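## 4. Contention-Aware Bimanual Planning

Two arms that share a small table spend a surprising share of their time being polite to each other. Figure 3 gives the working conditions for the rack task used throughout this section.
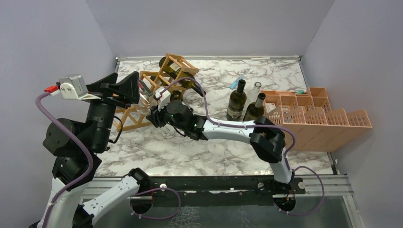
**Figure 3.** The Hiltside cell during the rack task. Both grippers are at the wine rack; the right forearm spans the middle of the table in front of the upright bottles.

Mestitz, reading an early draft, objected that a single fourteen-joint planner would make the whole section unnecessary, and that we had built a traffic light where a better driver would do. We tried the better driver. It found handsome joint trajectories, and it found them long after the perception module had changed its mind about where the glassware was. The objection stands in principle, and we return to it in Section 6.

### 4.1 Reservation layer

Ako, our scheduler, plans each arm separately and settles disputes afterwards. Each arm submits a swept volume for its next motion segment, and Ako either grants it or sends it back. An arm that is refused may wait, replan around the granted volume, or retreat to its own side. Waiting is the cheapest option and, left to itself, the planner chose it with the enthusiasm of a teenager asked to do dishes. We therefore charge a waiting cost that grows with every refusal. After 17 consecutive refusals the arm is granted priority and its neighbour has to move.

### 4.2 Transparent objects

Dark bottles are well behaved: depth returns are dense enough to fit a cylinder, and the fit survives partial occlusion by the rack slats. Clear glass is another matter. The depth channel tends to report whatever lies behind it, so a planner that trusts depth will plan straight through a goblet with perfect confidence.

Our perception module, Mallet (named before anyone had considered the glassware), segments transparent regions in colour and inflates them to a conservative hull of 40 mm. Hulls persist when the other arm blocks the view. Without persistence, an occluded glass ceased to exist, and the planner took immediate advantage of the vacancy.

### 4.3 Results

We logged 1,127 reservation requests, of which 762 were granted on first submission. Most of the remainder were resolved by waiting, despite our efforts. Refusals clustered at the rack, where the two wrists want the same air. Deadlock appeared only with hull persistence enabled, when a stale hull sat between both arms and neither would approach near enough to disprove it. Hulls now expire once a clear view of the region has been refused twice.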